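**Lotivum reading and review scheme: progress report to the Lindqvist fund**

Prepared by Gladys Odera

The scheme pays for reader reviews of new fiction in translation. In this period 43 titles were sent out and 40 reviews came back. Of those, 26 have been edited and posted on the Lotivum site. The rest are with Hooman Salehi for a second read.

Two reviews were returned to their writers for giving away the ending. The guidance sheet now has a paragraph on this.
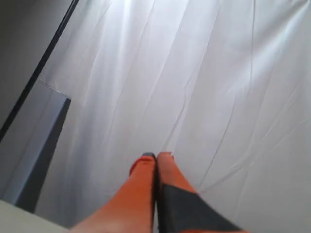
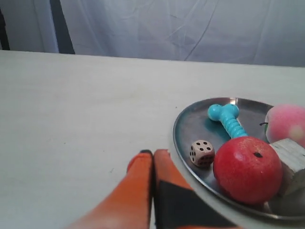

*Skollby, April*

Spending on books and postage is within budget. Editing time is over, mainly on the longer crime novels, where names and dates had to be checked against the text. Lærke Brøndum has proposed a limit on review length and we will try it from the next batch.

Jabari Kimaro has taken over the reader list from Brian Massawe. Duplicate entries have been removed.

Still to do:

- finish the second reads
- agree a fee for reviews of short story collections
- chase the missing reviews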